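손가락 두 개

인다인 그리퍼는 2월부터 썼고, 드룬데오 그리퍼는 어제 오후에 왔다. 나는 상자를 뜯어 손목 플랜지에 물리고 케이블을 꽂았다. 제어기가 새 장치를 알아보는 데 3초가 걸렸다. 팀장은 이번 주 안에 둘 중 하나를 고르라고 했다. 고르는 사람은 나였고, 떨어지는 쪽에 메일을 쓰는 사람도 나였다.

인다인은 손가락이 길고 느렸다. 드룬데오는 짧고 빨랐다. 사양서에는 둘 다 비슷한 숫자가 적혀 있었다. 나는 사양서를 서랍에 넣고 시험표를 뽑았다. 물건마다 10회씩, 잡는 힘은 같은 값으로 고정. 컵과 수건은 오전에 끝났다. 컵은 드룬데오가 나았고 수건은 차이가 없었다. 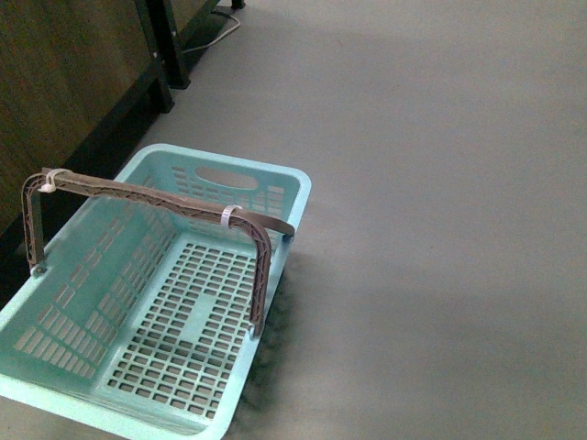
시험표의 마지막 줄은 손잡이였다. 나는 손잡이가 제일 싫었다. 컵은 잡히거나 떨어지거나 둘 중 하나인데, 손잡이는 잡힌 다음에도 움직인다. 하늘색 바구니의 갈색 손잡이는 양쪽 축에 걸려 돌아가는 물건이고, 겉면에는 작은 삼각형 살이 촘촘하다. 손가락 패드가 그 살에 어떻게 닿느냐에 따라 결과가 갈릴 것 같았다. 흰 클립이 감긴 자리는 피하기로 했다. 목표점은 두 클립 사이로 잡았다.

드룬데오를 먼저 돌렸다. 팔이 내려가고 손가락이 닫혔다. 바구니가 조금 뜨더니 기울었고, 손잡이가 패드 사이에서 돌았다. 두 번째도 같았다. 세 번째에는 제어기가 785번 오류를 띄우고 멈췄다. 설명서에는 '파지 불안정, 재시도 바람'이라고만 되어 있었다. 나는 재시도했다.

인다인으로 바꾸는 데 약 500초가 걸렸다. 나사 하나가 뻑뻑했다. 긴 손가락은 천천히 닫혔고, 옆에서 보고 있으면 답답했다. 그래도 손잡이는 덜 돌았다. 바구니는 기울어진 채로 올라가서 기울어진 채로 내려왔다. 나는 성공 칸에 동그라미를 치려다가 세모를 쳤다. 시험표에 세모는 없는 기호였다.

윔얌 창고에 들어갈 팔이라고 들었다. 거기서 바구니를 드는지 상자를 드는지는 아무도 알려주지 않았다. 팀장에게 물었더니 둘 다일 거라고 했다. 그러면 빠른 쪽이 좋으냐고 물었더니, 안 떨어뜨리는 쪽이 좋다고 했다.

저녁에 나는 메일 창을 두 개 열었다. 받는 사람만 다르고 첫 줄은 같았다. 보내 주신 제품을 잘 시험하였습니다. 둘째 줄은 어느 쪽에도 쓰지 못했다. 나는 창을 그대로 두고 일어나서 드룬데오의 패드를 풀었다. 고무를 조금 두꺼운 것으로 갈아 끼우고, 남은 횟수를 다시 돌리기로 했다.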